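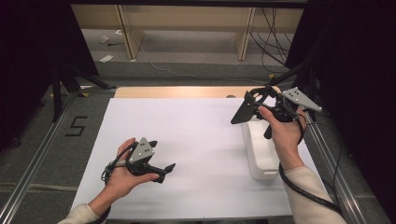
Myrto Zacharopoulos wrote in after the first version of this guide to ask if the board really has to be white, as she had a perfectly good gray one in the closet and didn't see the point of buying another. Fair question! Gray will work. I've used gray, and once a sheet of green cardboard, and I got through the job both times. But I do a lot of fiddling with small dark plastic parts, and I find them quicker on white, so white is what I'm going to assume from here on.

2. Setting up the board

You should have read Section 1 by now and have your Willitz board out of its sleeve. Keep the sleeve, you'll want it for storage (see the note at the end).

1. Clear the table all the way back, coffee included. I know. Wipe it down with a barely damp cloth and let it dry before anything goes on top.

2. Turn the board over and check the underside for crumbs and grit. One grain of sand under there will rock the whole thing, and it'll scratch a wood table too.

3. Stick on the 2 grip strips from the Morkent pack, one along each short side. Press for a slow count and leave them alone for a few minutes. If your pack came with the older clear strips, trim them so nothing pokes out past the edge.

4. Lay the board down and slide it until it feels right under your forearms. I leave a strip of the bare table showing at the back, so I have somewhere to put a pencil or my glasses. If your table has a cable hole back there, don't cover it with the board!

Note: Alun Jenkins likes his board hanging a little over the front of the table. I tried it and caught it with my hip every time I stood up, but he swears by it.

5. Stand your container on the board, on the side of the hand you use most. I like the tall milky plastic kind with rounded corners, because you can sort of tell if there's anything in it, and they wash up easily. Mellard sells one and so do plenty of others. Put it far enough back that your wrist doesn't knock it when you reach across.

Caution: a tall, narrow container tips over easily when it's empty. If you have a cat, or a kid, or elbows like mine, set something heavy in the bottom.

6. Now bring the parts over, a few at a time. The full Eynon spares box holds 162 pieces, and if you dump the lot on the board you'll spend the evening picking through it (guess how I know). Flat parts go in the middle, lying down, with plenty of bare white around them. A thin black plate with a shaped opening in it is the best test of your setup, I think: the white comes through the opening and you can see the outline right away. If you can't, move your lamp.
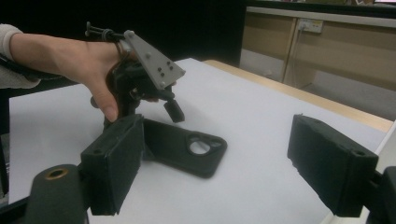

7. Check each flat part for burrs before you pick up the next. Run a fingertip around the outside first, then around any openings. Little whiskers of plastic can come off with a fingernail, and anything bigger needs the fine file. Brush the dust off the board as you go, it shows up badly on white and it gets into everything.

8. Put finished parts in the container and leave the doubtful ones out on the board. I don't use a second container for the doubtful ones, I tried that in January and just ended up ignoring it for weeks.

Note: the part numbers are listed on page 71. Some of the mirror-image pairs look identical until you lay one on top of the other, so do that before you file anything.

Cleaning and storing the board

Dish soap and lukewarm water, soft cloth, nothing scratchy. Pencil marks come off with a regular eraser. Dry both sides, slide it back into the sleeve, and stand it on its long edge behind a door. Don't lean it near a radiator. Mine picked up a bow in the middle that way, and it took a week under a stack of encyclopedias to get it flat again.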